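Calibrar una mesa de trabajo sin gastar en mármol

24 de enero de 2019

Llevaba desde el otoño arrastrando un error de planitud en la superficie donde monto y encuaderno. Lo detecté por un síntoma indirecto: los bloques de papel salían de la guillotina a escuadra y, una vez encolado el lomo, dejaban de estarlo. Cambié de cola, de papel y de prensa antes de sospechar de la mesa.

El método de comprobación es conocido y barato. Hace falta una regla de acero de canto rectificado, un juego de galgas de espesores y una linterna. La regla se apoya de canto, la luz se coloca detrás y se mira si pasa. Donde pasa luz se prueba con la galga más fina que entre sin forzar. Conviene repetir la lectura con la regla girada 180 grados, porque una regla combada da el error con el signo cambiado y así se separa lo que es de la herramienta de lo que es de la superficie.

Mi regla es una Bodin de segunda mano. La comprobé contra la de Sabine Haberkorn, que restaura libros de registro en Clesden y tiene la paciencia de prestar instrumentos. No encontramos diferencia con la galga más fina, lo que para papel sobra.

Lecturas

Dividí el tablero en una cuadrícula y medí en cada cruce, primero en sentido largo, luego en el corto y por último en las dos diagonales. Las diagonales son las que delatan el alabeo. Un tablero puede dar bien en los dos sentidos principales y estar torcido como una hélice.

El resultado fue una depresión central suave y un alabeo en una esquina. La depresión no me preocupaba mucho: un cartón de encuadernar la salva sin deformarse. El alabeo sí, porque coincidía con el sitio donde dejo secar los bloques bajo peso. El peso copiaba la torsión de la mesa en el lomo todavía tierno.

Para corregirlo hay tres vías. Rectificar la madera con cepillo, que obliga a repetir la operación cada vez que cambia la humedad. Poner encima una losa, que es estable y pesa lo que pesa. O suplementar por debajo y cubrir con una capa de sacrificio que se cambia cuando se mancha. Elegí la tercera.

Los suplementos son tiras de papel de gramaje conocido, pegadas en escalera. Con papel de 207 g el escalón es lo bastante fino para acercarse por aproximaciones sin pasarse. Si se usa cartulina gruesa se ahorra tiempo y se nota el borde. Encima va la capa blanca, sin pegar, tensada y sujeta solo por el peso de lo que haya.

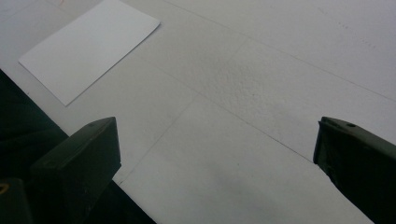
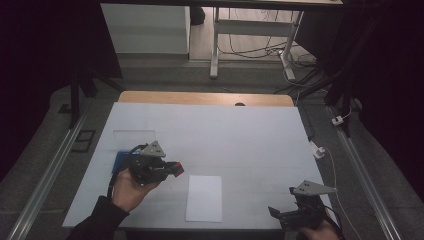

La capa blanca

Tiene dos funciones. La primera es mecánica: reparte los escalones de los suplementos. La segunda es óptica, y la había subestimado. Sobre blanco mate una sombra rasante revela cualquier arruga o resto de cola seca, y se ve el polvo oscuro antes de que acabe prensado contra una guarda.

El inconveniente es el deslumbramiento con luz cenital. Lo resolví bajando la lámpara y poniéndola a un lado. Quien trabaje con papeles muy claros quizá prefiera un gris medio, porque el borde de una hoja blanca sobre fondo blanco se pierde y hay que buscarlo con la uña.

Sobre el material: probé primero un rollo de la marca Wuren y lo descarté. Venía con memoria de bobina y los extremos se levantaban incluso después de una noche bajo peso. El que uso ahora se vende en pliegos planos. Cuesta algo más y no se enrosca.

El manual de 1927

Casi todo lo anterior está, dicho de otra manera, en un manual de taller impreso en Trukach en 1927 que Sabine me dejó fotocopiar. El autor dedica 5 páginas a la mesa y apenas una a la prensa, proporción que me pareció absurda la primera vez que lo leí. Recomienda comprobar la planitud al cambiar de estación y anotar las lecturas en el propio canto del tablero, a lápiz. Lo primero lo hago. Lo segundo lo llevo en una hoja de cálculo, con una columna para la humedad relativa de la habitación.

Pendiente

- Repetir las diagonales en marzo, cuando se apague la calefacción.
- Medir también la platina inferior de la prensa, que doy por buena sin ninguna prueba.
- Devolver la regla a Clesden.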